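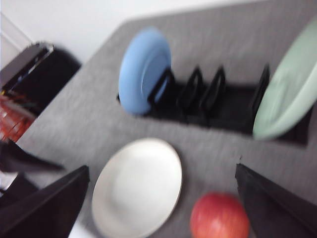 # Fendurlow open day: plate rack recordings

3 min read

Hello! I'm Akinyi Makori and I looked after the table at the Fendurlow open day, so the job of writing this README has landed on me too. The folder holds what we recorded while visitors watched the arm (we call it Julo) have a go at putting plates in a dish rack. It's a small set and a bit scruffy in places, but several of you asked for it on the way out, so help yourselves.

## What's in the folder

- `runs/` has 20 runs, one subfolder each, with the wrist camera video and the joint log
- `notes/` has my typed-up notes, one text file per run
- `prompts.txt` has the sentence Julo was given at the start of each run
- `LICENCE` is short, please read it

Three of the runs were stopped by hand, which leaves 17 that went on to the end of their time. The stopped ones are still in there with `_stopped` on the end of the name. Ulises Ocampo wanted them kept and I think he was right, they're the ones people keep asking me about.

## How the day went

We opened the doors on 10/09/2022 and I'd planned to talk for a bit first, with slides and everything. That lasted until a little boy at the front asked when the robot was going to do the washing up, so I gave up and started it.

The task is plain enough. There's a long black rack with upright dividers, a light blue plate and a pale green one standing in it at either end, and a white plate lying flat on the table in front. Julo is asked to put the white plate in one of the empty slots in the middle. The apple beside it is there to be left alone! We like having something on the table that isn't part of the job, and a red apple next to a white plate is easy to spot when you're skimming through video afterwards.

Flat plates are a pain for two fingers. You and I would slide a thumbnail under the rim without thinking, but a gripper has to come in low and get hold of the edge, and then the whole plate has to be turned upright before it goes anywhere near the rack. Quite a few visitors had come expecting the lifting to be the hard bit and went away talking about the turning.

## Things to know before you use it

The wrist camera rides along with the hand, so fast moves come out blurry. Anything near the bottom of the picture often gets chopped off as well. If you need crisp edges for every plate, you'll be throwing frames away.

The joint log and the video were started separately. In run 7 they're out of step by 2 seconds (my fault, I was answering a question about dishwashers) and I haven't fixed it.

There's no sound. We took it out so nobody's chatter ended up online.

I haven't tried training anything on this by itself and I wouldn't expect much if you did. For looking at, or for checking that your loading script works, it's fine.

## Thanks

Graciela Paredes wrote the logging script. The next open day is in October.

## Comments

**Valter Lundgren:** Lovely afternoon. Is the rack one you can buy, or did you make it?

**Akinyi Makori:** Bought! I'll dig out the receipt.

**Fionnuala Quinlan:** My two loved it. Run 7 opens fine for me but I can't find its notes file, is it just me?

**Akinyi Makori:** Not just you, I'd saved it in the wrong place. Should be there now.

Contact the Fendurlow workshop | © 2022 Fendurlow | Back to top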